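14 Apr 2025

Back at the shared workshop for the first time in almost a week, and I stayed far longer than I meant to, which I suppose is a good sign. Guluvby (my poor little sorting cart, named on a tired evening and now stuck with it) finally has both wheels turning at the same speed! I had been blaming the Skukier board all this time, and I owe it an apology, for the trouble was a connector I had pushed in crooked myself and then hidden under a very neat wrap of tape.

After that I had tea and felt pleased with myself, and then spent two hours on the tray, which still tips when anything heavier than a ball of yarn goes in it. I tried three different brackets. The Arai one is the prettiest and bends the worst, so tomorrow I'll go back to the ugly one and add a second screw.

At home this evening I sat down meaning to write up the wiring and ended up thinking about soft things instead, and how a grip that suits a block will squash anything with some give in it.
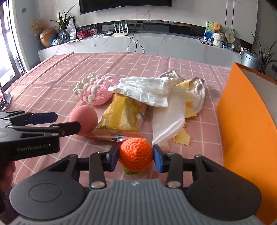 I'd like Guluvby to manage six small objects by June, without me hovering over it with my hands out. The Clondik springs should be here before then, and if they're too stiff I'll cut them down. I must remember to bring the good pliers home, and to buy more tape.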